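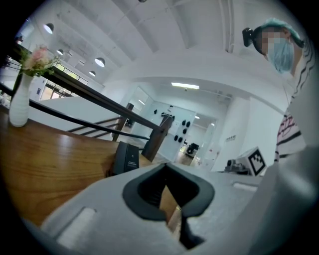 *View from the wrist camera on our hand-held gripper, upstairs by the staircase.*

**Does collecting demos in lots of different places really beat collecting more in one place?**

Posted by **fuson_bench**

Hi all! We're training a pick-and-place policy from hand-held gripper demos (no robot in the loop while collecting), and I just got a result that has me very excited and a little suspicious.

We have two training sets, 890 demos each. Set A was all collected at one table. Set B has the same tasks and the same people, but spread over 5 spots in the building, including the one in the photo with the glossy table and the row of pendant lamps. Tested at a table neither set had seen, the policy from Set B wins easily. At the Set A table it loses by a little.

Is this a known thing, or did I leak something between the sets? Pose tracking is the same for both. I'd love to write this up if it holds — it would change how we plan the whole next round!

---

**eynon**

Known thing, and a really nice one to see for yourself! With a wrist camera most of the pixels are background. In your shot there's a stair rail, windows, flowers, ceiling lights, a person leaning in. If the policy only ever sees one room, it can lean on the room to work out where the hand is. Take the room away and it's lost. Mix up the rooms and the parts that stay put are the finger pad and the gripper shell, so it has to learn from those and from the object.

Two checks before you write it up:

- **Split by place.** Hold out one of the 5 spots completely, train on the other four, test there, then rotate. If the gain shows up every time, you're in good shape. A random split over demos won't tell you anything here, as frames from the same spot land on both sides.
- **Look at your marker.** There's a black-and-white square one on the white box at the right. If it shows up in the training images at some spots and not at others, the policy may be using it as a landmark. Mask it out and retrain. We did this in August on the Purness set and lost a chunk of our "generalization" overnight. Painful, but so worth knowing.

Also run at least 2 seeds per set. The small loss at your home table could easily be noise.

---

**nullance_fan**

more data = better, just collect more of both

---

**purness_lab_tools**

Agree with eynon on splitting by place. I'd add lighting. You've got bright daylight from the windows and lamps in the same view, so exposure will swing a lot as the wrist turns. Try locking it for a few demos and compare. On our side that mattered more than the furniture did!

And please post the held-out numbers when you have them, even if the gain shrinks.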